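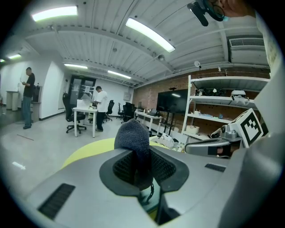
My mother called on Thursday at seven in the morning to ask what is the English word for the thing you say when somebody comes out of the shower. In Arabic we say "na'iman" to a person who had a bath or a haircut, and the person must answer with another phrase. I was still in bed. I told her there is no word. She said this is not possible, people in America also take showers.

I have been living in English for eight years now, first in a shared apartment with two students and then with my husband, and I still collect these holes. I keep them in a notebook with a green cover. When I started I thought I would fill one page, and last week I wrote number 151. Some of them are words, some are only small noises, like the click my grandmother made with her tongue when she wanted to say no without using energy.

The first hole I noticed was at work. My colleague Maya Farah, who grew up here and speaks much faster than I do, had been cleaning out the storage closet all afternoon, and I wanted to say "ya'tik el-afye" to her. It means something like "may God give you health," but we use it for everyone who is working: the baker, the bus driver, the man at the bank. I stood there with my mouth a little open. Then I said "good job," and she looked at me as if I was her teacher. Later I tried "thank you for your work" and this was worse, it sounded like she was retiring.

For a long time I believed that if I studied enough, the holes would close. I bought a grammar book and did all 52 units, some of them two times. I learned when to say "I have been" and when to say "I was." I am proud of that, and I still make the mistake when I am tired. But the book had nothing for the closet.

My old teacher, Sawsan Ghanem, had a different opinion. She taught evening class in a room above a pharmacy and she was very strict about prepositions. One evening I complained to her about my list, and she asked me to make another one, with the English things that have no place in Arabic. I was a little offended. I went home and wrote three things, and I was sure that would be all.

The first was "awkward." I don't know how I lived without this word. We have words for shame and words for shy, but for the moment when two people try to pass each other in a corridor and both go left, I need "awkward." The second was "cozy," which I can explain to my mother only by describing a blanket. The third was "I'm good," when it means no. It took me a whole winter to understand that one. At my husband's aunt's table I heard a guest say "I'm good" and I put more rice on his plate because I was happy for him.

Now the second list is also long, and I mix the two languages at home without noticing. My husband says "na'iman" to me with a terrible accent when I come back from the hairdresser. His cousin Fouad Abu Hammour, who corrects everybody, says the accent is from no known country. I answer in the correct way anyway, and my husband says "you're welcome," which is wrong, but I like it and I don't want him to learn the right one.

I called my mother back in the evening. I said maybe she could say "you look refreshed." She repeated it a few times, slowly, with a long r. Then she asked what the neighbor is supposed to answer to this, and I had to say that I would look it up.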